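De : Bouchra Farouk
À : liste riverains-wolmont
Objet : Re: Réaménagement du sentier bas et horaires de la concertation

Mesdames, Messieurs, chers membres de la liste,

Je réponds au message de Mme Nasr, reproduit ci-dessous, au nom du service des espaces extérieurs de Wolmont. Plusieurs abonnés nous ayant écrit séparément sur le même sujet, la présente réponse leur est également adressée.

Le 12 juillet (sans réponse de votre part à ce jour), Shaimaa Nasr a écrit :
> Bonjour,
> L'avis affiché à l'entrée du quartier Pulberg annonce la fermeture du
> sentier bas « pour travaux de revêtement et de plantation », sans indiquer
> ni la durée, ni l'itinéraire de remplacement. Les habitants de la rue Jeon
> l'empruntent pour rejoindre l'école et le marché. Pourriez-vous préciser :
> - si le passage restera possible à pied pendant le chantier ;
> - quelles essences seront plantées, et qui les a choisies ;
> - si l'éclairage est compris dans le projet.
> Je signale enfin que la dernière réunion s'est tenue à 14 heures, ce qui
> en excluait la plupart des personnes qui travaillent.
> Avec mes salutations,
> Shaimaa Nasr

S'agissant du premier point, le sentier bas sera fermé dans sa totalité pendant la pose du revêtement. Un passage piéton provisoire sera ensuite ouvert du côté du talus, avec une largeur suffisante pour une poussette ou un fauteuil roulant. Les cyclistes seront invités à mettre pied à terre sur cette portion. L'itinéraire de remplacement emprunte la rue Jeon puis l'escalier nord ; les personnes qui ne peuvent utiliser l'escalier passeront par l'allée de Joltdale, dont le portail restera ouvert de 8 heures à la tombée de la nuit. L'avis affiché était incomplet sur ce point et sera remplacé.

Le sentier traité est celui qui relie le quartier Pulberg au secteur du pont. La partie haute, refaite lors d'une tranche précédente, n'est pas concernée, et les jardins partagés demeurent accessibles par leur entrée habituelle.
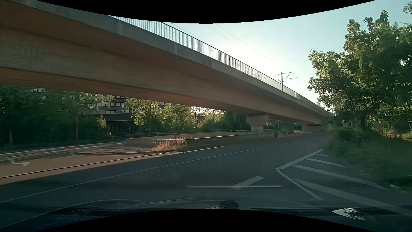

Le pont et son garde-corps métallique, à contre-jour.

Concernant les plantations, le projet prévoit une haie mélangée de 500 jeunes plants, composée principalement de charmes, de cornouillers sanguins, de noisetiers et de viornes obier. La liste a été établie par Mme Nouhaila Bensaid, paysagiste chargée de l'étude, à partir des espèces déjà relevées sur le talus. Le laurier-cerise, demandé par certains riverains pour son feuillage persistant, n'a pas été retenu : il tend à se ressemer dans les boisements voisins et son entretien est contraignant. Les deux frênes situés près de l'escalier feront l'objet d'un diagnostic avant toute décision. Aucun abattage n'est autorisé à ce stade.

La plantation interviendra à l'automne, après la réception du revêtement. Un arrosage de suivi est inscrit au marché pour les deux premiers étés. Les habitants qui souhaiteraient participer à une journée de plantation peuvent se faire connaître auprès de Mme Siham Farouk, au secrétariat du service, en indiquant s'ils viendront accompagnés d'enfants.

Pour ce qui est de l'éclairage, il n'est pas compris dans la présente tranche. Des fourreaux seront néanmoins posés sous le revêtement, de façon à éviter une réouverture ultérieure du sol. La question du niveau d'éclairement et des heures d'extinction sera examinée séparément ; les avis reçus jusqu'à présent sont partagés, une partie des riverains demandant l'extinction complète après 23 heures.

Votre remarque sur l'horaire des réunions est fondée. La prochaine séance se tiendra en soirée, à 19 heures, dans la salle basse de Wolmont. Mme Kimie Fujimoto y présentera le plan au 1/500 et le calendrier des travaux. Les documents pourront être consultés à l'accueil dans les jours qui précèdent, et un registre y sera ouvert pour les personnes empêchées. Le compte rendu sera diffusé sur la présente liste.

Je rappelle par ailleurs que les pièces jointes supérieures à 1000 Ko sont bloquées par le serveur de la liste. Trois abonnés nous ont signalé des envois restés sans suite pour ce motif ; ils voudront bien les adresser directement au secrétariat.

Je vous prie d'agréer, Mesdames, Messieurs, l'expression de mes salutations distinguées.

Bouchra Farouk
Service des espaces extérieurs, Wolmont

--
Pour vous désabonner, envoyez un message vide à l'adresse de gestion de la liste.
Les archives sont réservées aux abonnés.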